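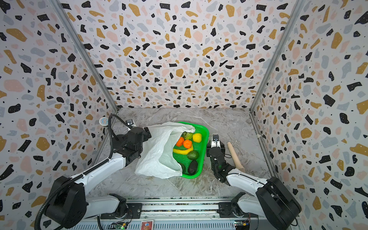 Bags, baskets and fruit: a talk with the packing lead at Flerno

May
By the Kuvell trade desk
Last updated: May

Flerno packs mixed fruit for home delivery out of a single-floor building on Murthy Road. Its fruit travels through the building in plastic baskets and leaves it in plastic bags. The packing lead, who asked to be identified by job title only, has run the bagging side for six years and wrote the work instructions the benches use. We spoke in the break room before the afternoon start.

The first subject was the basket. Flerno owns 882 of them, all one size, rectangular, with rounded corners and a perforated bottom. The packing lead regards the corners as the most important feature. "A square corner holds a stem or a bit of leaf and you have to pick it out with a brush. A round one rinses. We had both kinds for a while and the square ones took twice as long at the sink."

The perforations let water and grit drop out when the basket is lifted from the rinse. Hole size was settled by trial. Large holes left marks on soft plums, and small ones clogged. The current grid is a compromise, and the packing lead would still like a slightly smoother edge on the inside of each hole. The supplier, Brultasik, has been asked.

Color matters less than visitors expect. Flerno buys green for most fruit and white for anything going back to the sorting table. "Green hides limes. That is the one complaint I get. People leave a lime in the bottom and it goes around again."

The bag takes longer to explain. Flerno uses a translucent white bag for the outer layer of each order. A fully clear bag was tried first and showed every scuff, and customers wrote in about bruises that were only shadows in the plastic. An opaque bag brought a different problem, as the checker at the end of the line could no longer see whether the order was mixed or all one kind. The frosted type lets shape and color through at close range. "You can tell an orange from a pear. You can't tell a good orange from a bad one, so the quality check has to be done before the bag. That is written in capital letters on the sheet."

Most of the difficulty in bagging comes at the mouth. Thin bags arrive pressed flat in bundles of 700, and the two sides cling. Benches are taught to rub the top edge between finger and thumb, fold back a short cuff, and only then bring the bag to the fruit. The cuff gives the hand something to hold and keeps the mouth from closing again when the first piece goes in.

There are two accepted methods from that point. In the first, the bag stands upright and fruit is moved in by hand, heavy pieces first. In the second, the mouth is drawn over one end of the basket, the top edge is held up, and the basket is tipped until the fruit rolls through. The second is faster with round fruit. It is not allowed for pears or bananas.

"With the basket method, people pull the bag too far over," the packing lead said. "You want the end covered and a bit of each long side. If you go past that, the plastic gets under the fruit and you are lifting the fruit with the bag. Then it tears at the rim. Keep one hand on the top edge the whole time. If you let go of it to fix the bottom, the mouth drops and you start over."

Torn bags are logged. Over the last full season the benches recorded 2433, the greater part of them split within a hand's width of the opening. A change to a slightly heavier film is being tested on one bench. The packing lead would not give a result yet, saying only that the heavier film opens more easily and folds worse.

We asked about the work surface, which gets little attention in trade articles. Flerno's benches are smooth and sealed, wiped at each break. A basket will slide on a smooth top when a bag is being pulled over it, so each bench has a thin grip mat. The mats are washed with the baskets and replaced when the corners curl. Bench height was raised two years ago after complaints about backs, and the lower rack was moved so that empty baskets can be reached without bending.

On the busiest shift to date the benches closed 752 bags. The packing lead does not post the count on the wall. "If you post it, they tip the pears."

The next order of baskets is due before the stone fruit comes in. It will be the same size, with one white basket for every five green.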